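Repair and setup assistant, stringed instruments
Tillman Strings, Florkholm

Tillman Strings is looking for a repair and setup assistant to join the workshop. The post is part-time to begin with, three days a week, and we expect it to become full-time within the first year. It would suit a recent graduate of an instrument-making course, or someone who has been working on their own and friends' instruments for a good while and wants to do it for a living.

We repair and set up guitars, ukuleles, mandolins and the odd banjo. Most of the work comes from players in and near the town, and the rest from two school music services and from shops that don't have a bench of their own. We also build a small number of tenor ukuleles each year under the Clasent name. The shop opened in 2000 and moved to its present address on the old quay when the first one became too small.

Clyde Szabo runs the workshop and does the building and the larger structural repairs. Marisol Rosenthal looks after setups, fretwork and electrics, and deals with customers at the front counter. You would work mainly with Marisol for the first months.
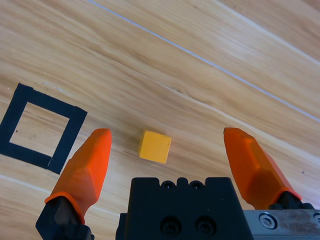
Do I need to have built an instrument before? A finished instrument helps, but we are more interested in your repair work. If you can show us a clean nut, a level set of frets or a cracked top that has been closed and cleated properly, that tells us what we need to know.

What the work involves

Restringing, cleaning and routine setups. This will be the larger part of your week at first, and in September it is nearly all of it, when the school instruments come in.

Cutting nuts and saddles in bone. We don't use pre-slotted nuts unless a customer asks for one.

Fret levelling, crowning and polishing, and in time partial and full refrets.

Regluing bridges and braces, and closing cracks. We use hot hide glue on older instruments and on all Clasent ukuleles, so you will need to be willing to learn it if you haven't used it.

Replacing and regluing tuners, including friction pegs on older ukuleles. Please don't underrate these. A badly fitted peg brings an instrument back to us faster than anything else.

Writing up job cards. Every instrument gets a card with its string heights, neck relief and condition on arrival, and the same again when it leaves. The cards are kept, and we do look at them.

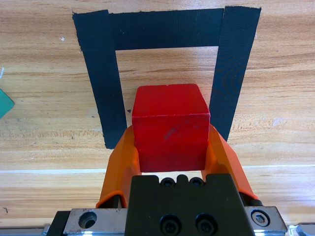

The cards are also how we price, so they have to be legible and filled in on the day. We have a computer at the counter for bookings and invoices, but the bench records are on paper and will stay that way.

You will also take a turn at the counter, usually over lunch. Customers often arrive with an instrument that belonged to a relative and want to know if it is worth repairing. Sometimes the repair costs more than the instrument would fetch, and we tell them so before any work is booked.

What we are looking for

Steady hand skills and sharp tools. You should be able to sharpen a chisel and a plane iron without help.

Some playing ability on a fretted instrument, enough to hear a buzz and find where it is coming from.

Patience with repeat work. There are weeks when it is one school guitar after another.

A clear way of speaking to customers, including when the news is bad.

Experience with finish repair, French polish or lacquer would be useful — we are short of it at present — but it is not required. Nor is a driving licence, although there is a van for the school collections and it would be handy if you could share the driving.
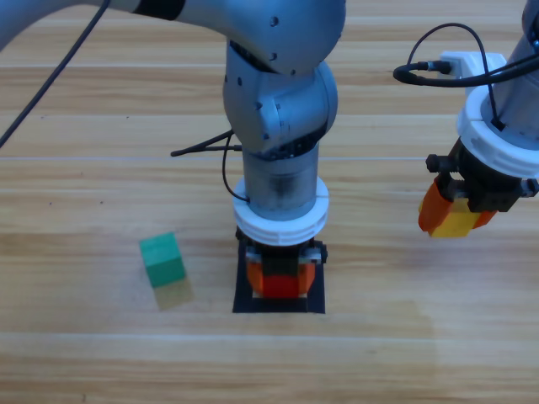 Pay and hours

Pay is 140 a day during the first 3 months, reviewed after that. Hours are 9am to 5.30pm with an hour for lunch. You get 26 days of paid holiday a year, worked out in proportion to your days while the post is part-time. The workshop closes between Christmas and New Year, and those days come out of the allowance.

Hand tools are provided, though most people prefer their own. If you bring yours, they are covered by the shop's insurance while they are on the premises. You may use the bench for your own projects after hours once you have finished the trial period, and can buy wood and parts from us at cost. We hold an account with Planano for strings, fret wire and bone blanks.

How to apply

Write to Marisol Rosenthal at the shop, by post or through the contact form, with a page on what you have done and photographs of up to four pieces of work. Close-up pictures of joints, nuts and fret ends are more use to us than full-length ones. Please say which parts you did yourself if the work was shared.

Applications close at the end of April. We will ask a few people to come in for a paid day at the bench, which will include a setup, a bone nut and a talk with Clyde. Travel costs for that day are refunded — keep your tickets. Everyone who applies will get a reply, and we hope the new person can start in June.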